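Undedeck Makro 2: Foliensatz und Simulationsmappe für Lehrveranstaltungen zur Geldpolitik

Artikelgruppe: Lehrmittel Volkswirtschaftslehre
Hersteller: Jeltdale Lehrmedien
Bearbeitung: Soledad Ocampo, Eustaquio Barajas

Produktbeschreibung

Undedeck Makro 2 behandelt die Phillips-Kurve in der kurzen und in der langen Frist sowie die Bildung von Inflationserwartungen. Der Satz umfasst 204 Folien und eine Simulationsmappe für Tabellenprogramme. Vorausgesetzt werden Grundkenntnisse der Güter- und Arbeitsmarkttheorie. Die Herleitungen erfolgen grafisch und algebraisch — die algebraische Fassung lässt sich je Kapitel ausblenden.

Inhalt

Kapitel A: Ursprüngliche Phillips-Kurve, Lohnsetzung und Preissetzung
Kapitel B: Adaptive Erwartungen, Verschiebung der kurzfristigen Kurve
Kapitel C: Rationale Erwartungen, Glaubwürdigkeit der Zentralbank
Kapitel D: Angebotsschocks, Opferquote, Disinflation
Kapitel E: Strukturwandel, Automatisierung und natürliche Arbeitslosenquote

Kapitel E ist gegenüber der Vorauflage neu gefasst. Die Verschiebung der Arbeitsnachfrage wird getrennt nach Qualifikationsgruppen modelliert, die Lohnsetzungskurve bleibt dabei unverändert.

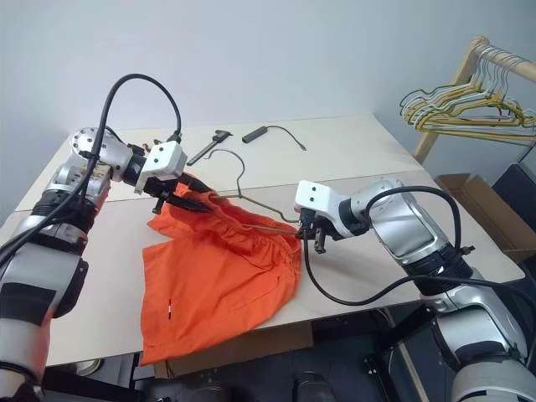
Simulationsmappe

Die Mappe enthält 70 Aufgaben mit Lösungsblatt. Einstellbar sind Erwartungsparameter, Steigung der kurzfristigen Kurve, natürliche Arbeitslosenquote und Inflationsziel. Ausgegeben werden Zeitpfade für Inflation und Arbeitslosigkeit sowie die Opferquote. Makros werden nicht verwendet, die Mappe läuft daher auch in gesperrten Rechnerumgebungen.

Technische Angaben

Folienformat: 16:9, bearbeitbar
Schriften: eingebettet
Sprache: Deutsch, Fachbegriffe zusätzlich Englisch
Auslieferung: Download

Lizenz

Die Einzellizenz Nkosi gilt für zwei Lehrpersonen einer Einrichtung. Die Campuslizenz Ullora gilt ohne Begrenzung der Lehrpersonen und schließt die Ablage in internen Lernplattformen ein. Eine Weitergabe bearbeiteter Folien an Dritte ist in beiden Fällen ausgeschlossen — Ausdrucke für Studierende sind zulässig.

Aktualisierung

Korrekturen erscheinen jeweils im Februar und sind in der Lizenz enthalten.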